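Cosdale Household Drop-Off: Frequently Asked Questions

Last updated 2021-10-01

Who can use the drop-off?
Anyone who lives in Cosdale or Sultside. Bring a utility bill or a driver's license with your address on it. Renters are welcome. Businesses need to use the Tavares transfer station.

Is there a charge?
Household items are free, up to 30 pounds per visit. Mattresses are $40 each, payable by card or check at the gate. We do not take cash.

Do I need to sort things before I come?
Please do. Bottles and jars go together with the lids off. Hard plastic, such as toys and storage tubs, goes in its own container. Soft plastic bags and film are not accepted.

What about spray bottles?
Pump spray bottles are fine if they are empty and rinsed. Leave the trigger on. Aerosol cans go to the hazardous waste counter, even if you think they are empty. 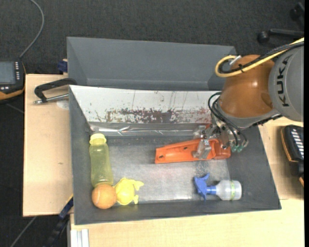 Garden chemicals and pool supplies also go to the hazardous waste counter. Keep them in the original container with the label on, and do not mix leftovers. If a label is missing, tell the attendant before you unload.

Can I drop off balls and sports gear?
Yes. Anything still usable goes on the reuse shelf by the office. Helmets and car seats cannot be put out for reuse.

Can I take things from the reuse shelf?
Yes, up to four items per visit. Items are not tested – please check them yourself.

When is the yard waste area open?
It opens in April and closes with the first hard frost. Branches must be under six feet long. No stumps.

Do you pick up from homes?
Only for residents with a mobility permit. Linnea Midtbø handles pickup requests at the office. Kerkora Road addresses are on a separate route, so mention it when you call.

I left something by mistake. Can I get it back?
Call the same day if you can. Containers are emptied each evening and we cannot search them after that.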